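Ustholm Open Forum > Events > Mass tai chi on the quay, rehearsal problems

quayside_moll
Went to the first full rehearsal this morning. They wanted 2,000 people and the marshals were saying 600 turned up. The sound didn't reach the back rows, so we were half a movement behind the front. Is there another one before the main event in November?

Hedley77
One more, same place. The council page says the PA will be moved nearer the Royer bridge. I wouldn't read much into the turnout, it was a 6 am start and the 405 bus doesn't run that early.

tern_and_tide
The bus was raised in the summer and nothing was done. If they want schools and pensioners there they have to get them there. My mother would have gone.

Hedley77
Schools are coming by coach, it's in the notice. Pensioners can ring the Gadeck centre for a lift.

tern_and_tide
She rang. They only take bookings for the day itself, not rehearsals.

quayside_moll
Somebody asked me about breakfast. You get a ticket at the registration desk and take it to the hall afterwards. Bring your own cutlery this time.

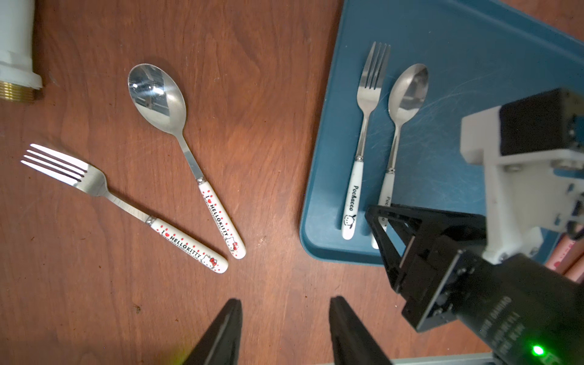

Posted by Dorian Picard
Member, Vustia ward
September 30, 2025

I was a row leader today. The delay at the back was the speakers, but a lot of people also hadn't seen the routine. It's the short form, and the sheet is at the library desk. Please go through it at home first. Leaders have been asked to face their rows next time so you can follow us if the sound goes.

brackenfold
Facing the rows means your left is our right. We tried that in Vustia last year and it was a mess.

Dorian Picard
Leaders will mirror it. We have 2 practice evenings for that before the next rehearsal.

brackenfold
Fine, but I'd still put the leaders with their backs to us. What is all this costing, by the way? The playing field drains were put off again.

Hedley77
Different budget. The stage and PA are paid for by the county.

brackenfold
County money is still our money.

quayside_moll
Can we keep to the rehearsal please. Does anyone know if mats are allowed? The cobbles by the slipway are hard on the knees.

Dorian Picard
No mats, they slide. Flat shoes with a thick sole. If you want smoother ground, ask at the desk for the rows by the customs house.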